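**Progress report no. 3 – Stulloneck (working title)**
Prepared for: Serrano
Prepared by: Cesden, production
Wednesday, June 28, 2023

Work this period was on the second co-op map, Brillby, and on enemy behaviour in the wave mode. Spending is within the approved budget and no change to the funding schedule is requested.

## Enemy behaviour

The healer enemy has been rebuilt. In the previous build it restored allies through walls, and two healers placed side by side could keep a group alive without limit. It now needs a clear line of sight, restores 35 health per pulse and stops for the rest of the wave once its target has been healed to full twice. Base health is 700 on normal and 1570 on hard.

The charger still catches on stair edges in Brillby. The cause is the collision shape, which is wider than the navigation mesh allows for. A narrower shape is in testing.

## Maps

Brillby is playable from start to finish. The flooded cellar, the rail yard and the final hold are in place with temporary lighting. The rooftop route was cut after players used it to skip the rail yard, and its ladder now leads to an ammunition store.

Enemy spawn points in the final hold have been moved behind doors. Players had been able to stand on them and block the wave.

## Performance and stability

The minimum-spec machine holds its target frame rate in every section except the cellar, where water reflections are the main cost. A cheaper reflection setting will be used on low and medium.

The crash on host migration is fixed. Of the bugs logged against the milestone, 98 are closed and 35 remain open, none of them rated critical. Most of the open items are text overflow in the menus and missing footstep sounds. 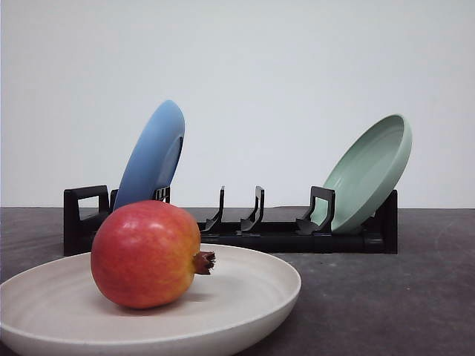

Sound work is behind plan. The healer and charger have final voices, but the basic infected still share one set of placeholder groans, and the repetition is obvious in large waves. Recording has been rebooked and the delay does not affect the next build.

## Next period

- Final lighting for Brillby, cellar first
- Charger collision fix on both maps
- Difficulty pass on hard for two players – current waves assume four
- Controller remapping

The closed test remains set for October. We need Serrano's decision on regional servers before invitations go out, as it affects how many testers we can admit.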